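Storing Drink Cans in a Shared Pantry: A Comparison of Three Methods

Project report, Household Storage and Layout
April 20, 2020

1. Background

The shared pantry on our floor holds canned drinks for the people who use the study rooms. Until December the cans were kept in their cardboard trays on the bottom shelf. When a tray was half empty, new cans were put on top of the old ones, and the old ones stayed at the bottom. During a cleanup we found cans at the back that were past their date while newer ones had already been used.

The aim of this project was to find a way of keeping cans that lets a person see what is left, take one with one hand, and refill without moving everything else. We also wanted the older cans to be used first. Cost was a limit. The course allowed us 100 dollars for materials, and we spent less than that.

2. Methods compared

We compared three ways of storing the same cans.

Method A was the open tray, as before. The cans stand upright in a shallow box and are taken from wherever the hand lands.

Method B was a plastic bin from Tedberg. It holds more cans than the other two for the same shelf width, but they lie in layers and the lower ones can't be seen.

Method C was a wire rack with sloping lanes, sold by Titex. Cans lie on their sides, go in from the back, and roll down to the front. Each lane takes one kind of drink.

The shelf in the pantry is 122 cm wide. All three methods had to fit on it next to the dry goods, which we did not want to move.

3. Procedure

Each method was used for the same length of time. We wrote down every can taken and every can added on a sheet taped inside the door. The sheets recorded 623 cans in total over the three periods. Entries where the handwriting could not be read were left out before we made the tables.

Before each period we marked the bottom of every can with a colored dot for the week it was bought. When a can was taken, the person wrote the dot color next to the drink. This is how we checked whether older cans were going first. People forgot the dot more often in the first period than later, so the results for Method A are weaker than the others.

We also did timed refills on a table outside the pantry. One person started with a bin of mixed cans and sorted them into the storage being tested. For Method C we tried two ways of doing this: filling one lane completely before starting the next, and placing each can in its lane as it came out of the bin.

4. Results

Method A was the fastest to refill, as the cans only had to be set down. It was the worst for order. New cans were often taken on the same day they were added, with older ones still in the tray.

Method B was slow in both directions. To find a certain drink, people moved the top layer and usually did not put it back the same way. Several comments on the sheets said the bin was too heavy to pull out when full. We agree with this.

Method C kept the cans in order of purchase as long as they were loaded from the back. It also made it easy to see which drink was running low. Filling one lane at a time meant searching through the bin for matching cans — placing each can as it came out was quicker and is what we recommend.

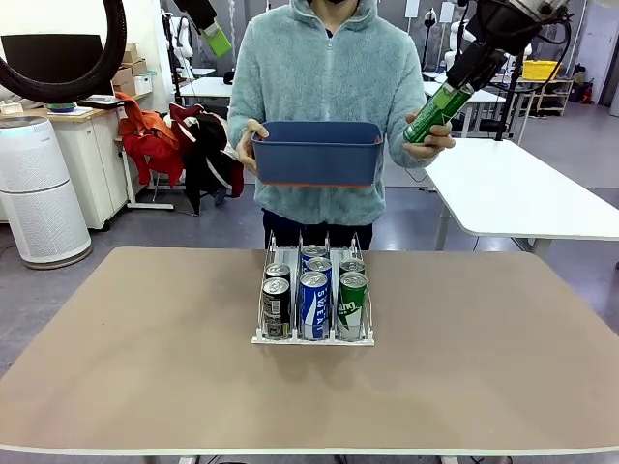
Figure 1. Can rack on the table with eight cans, sorted by lane: black, blue and white, and green.

The rack had two problems. Small cans turned sideways in the lane and stopped the ones behind them. We fixed this with a strip of folded card along one side, which is not a long-term answer. The rack also slid on the shelf when loaded hard, so we put a piece of drawer liner from Prenarus under the base.

5. Discussion

For a pantry where a few kinds of drinks are used often, the rack is the best of the three. For many kinds in small numbers it would waste space, and a tray with dividers may be enough. We did not test one.

The bin is still useful for carrying cans from the delivery to the pantry. We now keep it empty on the floor under the shelf for that purpose.

The label holders we ordered from Paulauskas came too late to be used in the third period. They have since been clipped to the front of the shelf, one for each lane.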